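Soft toy sorters and packers wanted for our winter parcels (part-time, paid)
Nestow, the Plollora building, first floor
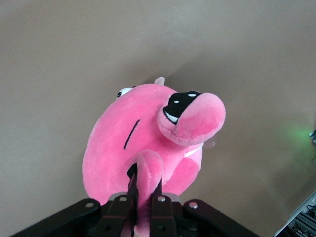 We are looking for four cheerful, patient people to join us at Nestow for the busiest stretch of our year, when the soft toys come in by the sackful and have to be looked over, tidied up, matched with a child's age and sent out again in parcels. If you have ever spent a rainy afternoon putting a nursery back in order and rather enjoyed it, please read on (and do forgive me if I go on a bit, I always do with these notices!).

Nestow passes on good second-hand toys to families, playgroups and waiting rooms. We began with one cupboard and a borrowed table, and we now fill more than 30 parcels on a good day. Most of what comes to us is plush: bears by the dozen, rabbits, a great many dogs, and then the sea creatures, which have a following all of their own. Plump pink ones with big embroidered grins are asked for by name, or at least by whatever name the child has given them, and we do try our best to find one.

What you would be doing

You would start at the sorting table, where each toy is picked up and properly looked at. We check that eyes are firmly fixed or well stitched, that seams are sound and fins, ears and tails are securely attached, and that any fabric label can still be read. Toys that need a stitch go in the mending tray and toys that need a wash go to the laundry room down the corridor. Everything else is brushed if it needs it and put on the shelves by size.

After the tea break we usually move over to packing. Each parcel has a slip with the child's age and a line or two from the family about what they like, and you choose from the shelves accordingly. It is lovely work, and slower than you would think, as everybody wants to get it right. There is tissue paper, there is string, and there is a small card to write. Neat handwriting is welcome but we have managed very well without it.

Who we are hoping to hear from

You don't need any experience. You should be comfortable standing for a good part of the shift, though there are stools, and happy to lift a full sack with a second person. Fluff is a fact of life in the sorting room, so if you have a dust allergy please talk to us first. If you can sew, even just a button or a simple ladder stitch, do say so in your letter, as the mending tray is always fuller than I would like. Students, parents wanting a few hours, and people who have retired and miss company have all been very happy here.

Hours, pay and practical things

Shifts are 4 hours, mornings or afternoons, and we ask for at least two a week. The contract runs for 48 shifts in all, which you can spread out to suit yourself, within reason. Pay is by the hour and goes out monthly, and we will send you the current rate with the application form. Tea, coffee and Helge's cardamom buns are provided. Bus 31 stops at the gate, and there is a covered rack for bicycles by the side door. The lift is large enough for a pushchair or wheelchair.

How to apply

Write a short letter telling us a little about yourself and which shifts would suit you, and hand it in at the Nestow desk or post it through the door marked Deliveries. Letters should reach Helge Backlund by 24th November. We will invite everyone we can for a cup of tea and a look at the sorting room before we decide.

Please don't bring toys along with your letter, much as we love them. Donations are taken at the side door during opening hours.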